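Papers / Household Storage and Reuse / Section 4

8 min read

4. Surface wear on clear plastic containers
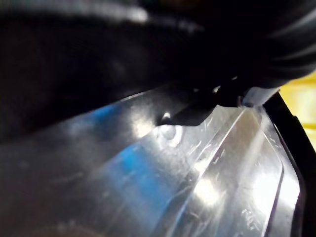 Figure 3. Clear plastic container with a black rim, close view. Fine scratches and scuffs show as thin white lines under bright light.

Wear was recorded for all 43 containers returned by the households in the Farquharson group. Each one was wiped with a soft cloth, held at a low angle to a bright lamp and turned slowly, so that marks in the plastic caught the light. Looked at straight on, many of the same marks were hard to find.

We sorted the marks into scratches, scuffs and streaks. A scratch is a single thin line; a scuff is a patch where the gloss has gone. Streaks gave us the most trouble, as some came away with a second wipe and had to be struck from the record. The surface in Figure 3 has fine marks of this sort, mostly across the middle and towards the right, and the plastic between them is still glossy.

Containers kept in stacks had more scratches than those kept singly on a shelf. Households told us that they slid one container out from under another — often with one hand — and did not lift the stack first. Dishwashing seemed to matter less than we had expected, although 21 of the households washed by hand and the comparison is a weak one.

Wear had little bearing on whether a container stayed in use. People put up with scratched sides for dry goods such as rice or pasta, but moved the same container to the shed or garage once they could no longer read what was in it at a glance. Lids were replaced sooner than bases. Leandro Durán's earlier survey in Andoma found the same order of replacement, with cracked lids given as the main cause.

Related items
Stacking habits in small kitchens: the Grekach survey
Labels and relabelling on shared shelves
Lost lids: a study of 700 household containers
Zustine storage diaries, October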